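How to clean and protect old metal bins with holes in the floor?

Posted by Thirumalai Rao, 1st July
Home and Workshop > Storage > Metal 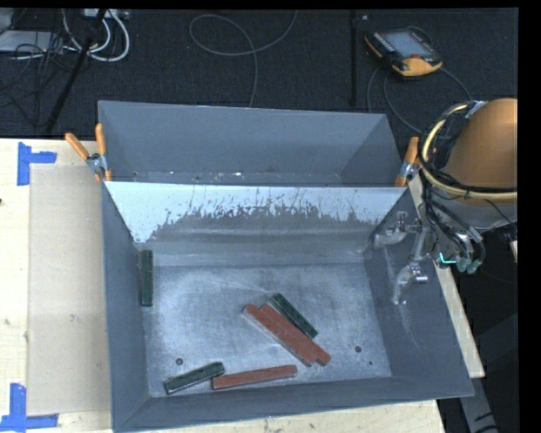 The front bin with some of the blocks in it, second bin behind.

Hello to all. I have two grey metal bins which I bought second-hand from a seller in Landeg, and I want to use them on the table in our activity room for keeping the green and red blocks. The children in the after-school group take them out and put them back many times in one afternoon, so the bins must be safe for hands and easy to wipe.

My problem is the surface. On the back wall inside, the upper part is pale, almost bluish white when the light comes on it, and lower down it becomes darker grey with a very ragged line between. There are thin dark marks going down the wall like drips. The floor is blotchy, with worn places and fine curved scratches, and it has three round holes. The right wall has only faint whitish scratches, so I am not so worried for that one.

I have already washed both bins two times with warm water and washing-up liquid. The drip marks did not change. With a fingernail I cannot lift anything from the wall. I do not know which metal it is. A magnet from the kitchen holds on it, but weakly, and it slides down if I put paper under it.

What I would like to know:

Is the pale part a remaining coat of something, or is it the metal itself?
Can I paint the inside, or will the paint come off in small pieces when the blocks hit it?
Should I close the holes or leave them? The blocks are too big to go through, but dust and crumbs go through them to the table, and the table is pale wood which I do not want to mark.
Is it better to stand the blocks up along the wall or let them lie on the floor of the bin? When they lie flat the children can take them easily, but then they slide and make a lot of noise.

I asked already in the shop where I buy paint and they sold me a tin of Prorano metal primer, which I did not open yet. If it is the wrong thing I can still bring it back. Thank you for reading, and excuse my long message.

Rodrigo Campos
Member, 1796 posts

Hello Thirumalai. I had similar bins for many years in a small bookbinding workshop, where we kept wooden pressing blocks in them, so I can tell you what I did. I can't say from one photo what your metal is, so please take my answer with some care.

First the magnet. If it holds even weakly, there is probably steel in it, and the grey could be a zinc layer or an old paint. Zinc often becomes whitish and uneven with age, and water leaves marks on it that look like drips. You can make a small test. Take a cotton bud with a little nail varnish remover and rub in one corner at the bottom, with the window open. If grey colour comes on the cotton, it is perhaps paint. If nothing comes, it is more likely bare metal or zinc. Old paint can contain lead, so if you find paint, please do not sand it dry and do not let the children use the bins before you have checked with a lead test kit.

Now the primer. I would not paint the inside at all. In my workshop I painted two bins and left one as it was. In the painted ones the corners of the blocks made chips after a short time, and we found small pieces of paint everywhere. The one without paint looked ugly and worked very well. Bring the tin back, if they allow it.

What I would do in your place:

Wash again with warm water and a soft brush, and go along the ridge where the back wall meets the floor. Dirt likes to stay in this place.
Dry with a cloth at once, also the underside. Do not leave the bin to dry by itself.
Pass your hand slowly, with a thin glove, over the top edges and around each hole. If the glove catches, file that point with a fine file and wipe away the dust with a damp cloth.
Cut a mat for the floor. Felt is quiet but keeps dust. Thin cork is a little louder and you can wipe it. Mine was 3 mm thick and this was enough.

The mat also answers your question about the holes. Leave them open under it, because if somebody spills water the bin can still empty itself. Under the bin put small rubber or felt feet so the metal does not touch the wood of the table. I bought a bag of 40 and I am still using from it.

About standing or lying — I prefer lying, in one direction. In your photo one green block is standing against the left wall near the corner, and such a block will fall when somebody takes the one next to it. It is not dangerous, but it is the noise you are speaking about. The ones in the middle of the floor, lying close together at a slant, are already almost the right way. Turn them parallel to the long wall, whichever it is on yours, and make a second layer only when the first is full.

Maybe also you could keep green in one bin and red in the other. The children would understand it without a label. With us it did not last longer than one week, but we were adults.

Vedis1216
New member

just spray them silver, any car shop has it. looks like new after. I did my toolbox and it was fine

Thirumalai Rao
Reply from the person who asked

Thank you both. I made the test with the cotton bud in two corners and the cotton stayed clean, so I will leave the metal without paint. The shop in the Arkau centre took the tin back without a problem.

Vedis1216, I thank you for the idea, but for the inside I am afraid of the chips which Rodrigo describes. Perhaps for the outside, later.

Rodrigo, I found one rough point, at the edge of the smallest hole, and I filed it. For the mat I chose cork. I made the first piece too wide, because the right wall leans outwards and I had measured higher up instead of on the floor. So if somebody else reads this, please measure at the bottom. The second piece fits well and I did not glue it, so I can take it out for washing. Feet are ordered. I will try the two colours in two bins when the group starts again in September.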